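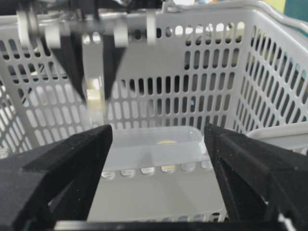 Buying and Budgeting: Questions We Get Asked

Do I need one arm or two?
Work that stays inside a basket, such as setting a small container in or taking it out, can often be done with one. Ask for a second arm if your parts need holding while something else is done to them.

What does a gripper set cost?
The Grareck two-finger set is $2,585. Replacement finger pads are $360 a pair. Put at least one spare pair in the first-year budget — pads wear, and orders placed in February tend to run late.

Is the wrist camera included?
No. It is $594 per arm, cable included.

How long is delivery?
Allow 4 weeks from the Ciltstead warehouse. Inska mounts ship separately.

Can I use my own baskets and containers?
Yes. Send us one of each before you order. Cloudy plastic and slotted walls should be tested with your camera settings.

Who do I ask for a quote?
Harsh Malhotra, equipment desk. Prices are as of November 2023.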